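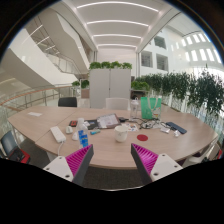
I spent a morning in April at Plistura, where a small team collects hand demonstrations for training robot arms. Shalini Uniyal, who runs the collection side, had offered the visit after I wrote to her about our own plans, and Girish Sachdeva came along from our office.

We signed in at 9:30 and went straight to the table. Plistura does most of its recording in ordinary rooms, on whatever furniture is there, and the day's work was at a big meeting table with plants and a staircase close by. I had expected a lab bench with tape marks on it. Shalini said they have one of those too, but the arms trained only on bench recordings did badly as soon as the background changed.

The method is simple to watch. The operator holds a gripper in one hand, with a camera fixed to it, and does the job the robot is supposed to learn. The two fingers have ribbed magenta pads on the inside. The camera has a very wide lens, so a recording takes in the fingers, most of the table, the chairs and a fair bit of ceiling. No arm is needed at this stage. The team calls the hand unit Tama, and the software that sorts the recordings is Rana.

The task that morning was picking up small things from a crowded table and setting them down somewhere else. There was plenty to choose from: a bottle with a blue label, a white cup, a power strip, a flat red disc, a folder of printed sheets, and a heap of black cables in front of a green gift bag. Shaimaa Ramadan did the first session. She kept her wrist low, came in slowly and closed the fingers at the same speed each time. Each recording starts and ends with the gripper held still for 3 seconds.

She told us the hardest habit to lose is correcting too quickly. People fumble a cup, catch it and carry on without thinking, and the catch is too fast for an arm to copy. Slow corrections are kept. Fast ones get thrown out.

Girish and I each had a turn. The gripper is lighter than it looks, but it's awkward until you stop trying to use your fingers. I did all right with the bottle and poorly with anything flat. Girish was told his elbow kept swinging out — Rana flagged two of his runs for reach, meaning the arm they use couldn't have followed him.

After coffee Oğuzhan Yüksel showed us the other approach, remote control. This was in a second room with Arus, their bench arm. The operator moves a small copy of the arm and the large one follows. It's slower, and Oğuzhan said he gets through far fewer runs in a day, but every motion is one the arm can certainly make. They use it for the jobs where force matters, such as pushing a plug home. A new operator gets 6 hours of practice before any of their runs are kept.

Some numbers I wrote down. The pick-and-place set stood at 2592 accepted runs when we visited. They aim for 800 from any one room and then move, even if the room is convenient. Cables are under-represented, and Shaimaa admitted people avoid them.

I asked what happens with papers left on tables. Fiachra Dolan, who handles storage, said recordings are checked before they leave the building, and anything with readable personal details is blurred or deleted. He'd like people to clear their papers first. Shalini wants the clutter left in. They hadn't settled it when we left.

For our own work I think the hand gripper is the better place to start. We can train two people on it and use our lunchroom and the front office. We'd still need time on an arm later to check the results, and Shalini has offered a half day on Arus if we bring our own objects. Girish is putting together the list.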